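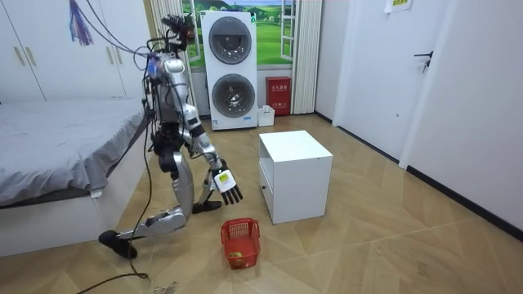
The kneeling setup in the bedroom, Grelton

We trained two policies for low reaching, one with the head view only and one with a fixed view added. 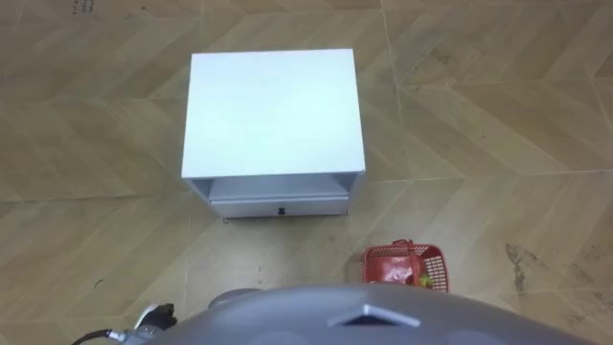 Depth near the floor was our weak point. The head view looks steeply down, and the robot's own chest hides the near side of the red basket, so the head-only policy has to guess there. We used 562 demonstrations for each.

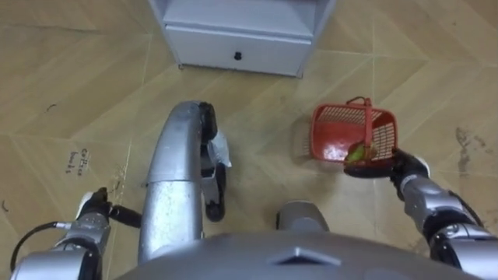 Yasuo Yagi thinks the fixed view may be overfitting to one room, and asks for a run with it moved. That run is planned next.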